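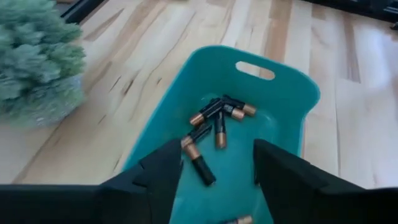
Schulrobotik heißt bei uns meistens Wettbewerb. Parcours, Stoppuhr, Pokal. In Zarkcombe macht die AG was anderes – Batterien sortieren. Klingt öde. Ist aber die bessere Aufgabe, finde ich. Schwarze Zellen mit kupferfarbenen Enden, kreuz und quer in der türkisen Schale, und der Greifer muss erstmal eine erwischen. Da lernt man mehr als bei 1000 Runden Linie folgen.

Und der Pokal von Mukwood? Steht im Schrank und verstaubt. Die Förderung geht trotzdem dahin, 2575 Euro, für die Sortierer blieben 739. Versteh ich nich.
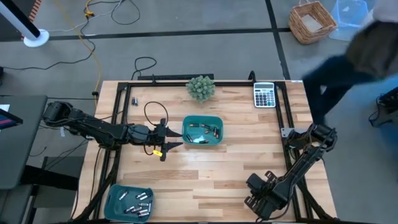
Signe Hägglund schreibt mir dazu, ohne Wettbewerb wäre im Dezember die halbe AG weg, Jugendliche bräuchten einen Termin. Mag sein. Dann gebt ihnen halt einen Termin, aber ohne Siegertrepchen.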